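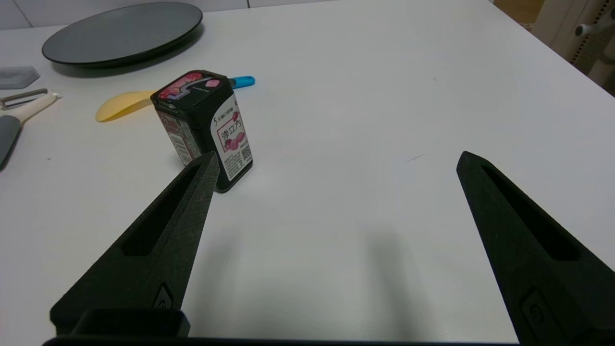 Kallari Manipulation Group, Opinion pages
November 28, 2025

I want to defend the plain printed finger. In our group we have compared two grippers since the beginning of the month: the Overgaard, with soft pads and a force sensor, and a pair of stiff black fingers of our own design, which we call Stasau. The Overgaard costs us 1,280 euros per unit. A pair of Stasau fingers costs 9 euros in material, and if one breaks we print it again overnight.

My colleagues prefer the Overgaard, and I understand them. It forgives a bad approach. When the arm comes a little crooked to a candy tin, the pads bend and the tin is still held. With stiff fingers the same mistake pushes the tin over. But I think this forgiveness is also a problem for us, as it hides the errors of the controller. We had a calibration fault in the wrist camera for nine days, and we found it only when we changed back to the stiff fingers.

There is also the question of what the camera can see. The narrow tips of the Stasau leave a wide piece of table free between them, and a small tin standing near the left tip can still be seen well, with its printing. The pads of the Overgaard are 65 millimetres wide, and for objects of this size I find it too much.

For flat things, such as a plastic scoop lying on the table, I admit that neither gripper satisfies me. The Bemidlow controller closes too early with both.

My proposal is to tune the controller with the stiff fingers first, and to mount the soft ones after that.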